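Cledville Community Help
Events and Facilities > Hall Rental

Can outside drinks be brought to a rented room, and who is responsible for the deposit?

Posted by: Grusen Road Tenants Group
Status: Open

Our association has reserved the smaller meeting room at the Cledville Community Center for an afternoon gathering in July. We expect 40 people, including children. The rental agreement states that "catering must be arranged in accordance with center policy," but the policy itself was not attached to the copy we received.

We would like to know whether members may bring their own soft drinks and cups from home, or whether refreshments must be purchased through the center. No alcohol will be served. We would also like to know how the cleaning deposit is handled when several households share the cost of a rental. The booking form has space for a single signature, and our members are not in agreement as to whose name should appear there.

The front desk advised us to consult this site. Any information from groups that have used the room would be appreciated.

Inix Street Block Association

Our association has rented the same room for its annual meeting on 3 occasions, and the following reflects our experience under the current agreement.

Soft drinks, water, juice and packaged snacks may be brought in without prior approval. The catering clause applies to hot food prepared by an outside business. In that case the business must file its permit with the center office before the event, and the office will not accept the permit at the door. Food prepared at home falls somewhere between the two. We were permitted to serve sandwiches and a sheet cake, but we were asked to list them on the booking form under "Other items."

Drinks must be in plastic bottles, cans or cartons. Glass is not permitted in either meeting room. The kitchen may be used for rinsing and for refilling water pitchers, but the refrigerator is reserved for the senior lunch program and is locked in the afternoon. Groups that wish to serve cold drinks should bring a cooler with a drain plug that closes fully. Our deposit was reduced one year on account of melted ice on the floor, and the reduction was upheld when we wrote to the office to object.

With regard to the deposit, the center deals only with the person or organization that signs the form. It will not divide a refund among households. We recommend that the group sign in its own name, if it has a bank account, and settle the shares privately – preferably in writing and before the event. If the group has no account, one member must sign as an individual and will receive the full refund by check. In our case the check arrived 16 days after the event.

Please also note that setup and cleanup are included in the rental period. A booking that ends at 5:00 p.m. means that the room must be empty, swept and locked at 5:00 p.m. The additional charge for late departure is taken from the deposit automatically.

Yeh Park Gardeners

Soft drinks are fine. Ask for the big trash cans when you pick up the key, as the room has only one small basket. Recycling goes in the bins behind the building, not in the hallway.

Cledville Parent Network

The information given above regarding beverages is consistent with our understanding. We would add several practical points concerning quantities and children.

For an event of 2 hours, we plan on two servings per adult and somewhat more for children, particularly in warm weather. Large bottles cost less per serving than small ones, but they are heavy for younger children to pour and are the most frequent cause of spills at our events. We now ask an adult to remain at the drinks table. Drinks containing caffeine are kept on a separate table and labeled, at the request of several families.

Reusable plastic cups in different colors have reduced waste considerably, as each family can be assigned a color. They must be taken home for washing, however – the kitchen sink is not equipped for dishwashing, and the center has declined requests to change this.

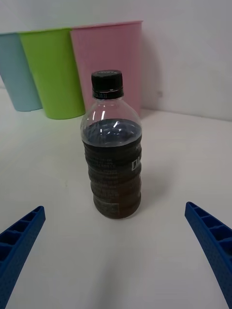 Inix Street Block Association replied that assigning colors by family would be difficult with a group of this size, and suggested writing names on masking tape instead. The tape should be removed before the cups are washed.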